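Lesadberg says table play sets can teach tidying. Can they?
5/12/25

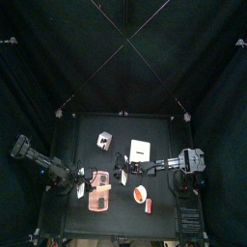 A carrot on a white plate, a pink tray and a few small blocks on the black table.

Lesadberg has put its name to a new tabletop tidying set, and the claims are large for a handful of small things. The firm says sorting them for a few minutes a day will help people who struggle to clear a desk or lay a table.

There is a pink tray to put things on, a round plate, a carrot, a white cube with black markings and a flat white box. All of it goes on a square black table with dark fabric round it, which the firm says cuts out distractions. Few kitchens have that luxury.

Kazimiera Witkowska, who designed the tasks, says there are three levels, the hardest with six steps. "You learn where a thing belongs, and then you stop thinking about it," she said.

Perhaps. But the trial in August lasted two weeks, and Lesadberg would not say how many people dropped out. Nor did it check whether anyone's home was tidier at the end - surely the point of the exercise.

A rival set from Hilen made much the same promise and was quietly taken off sale after three months. Witkowska said hers was "a different thing altogether" but did not say how.

The price has not been set. Lesadberg says results will be published next year.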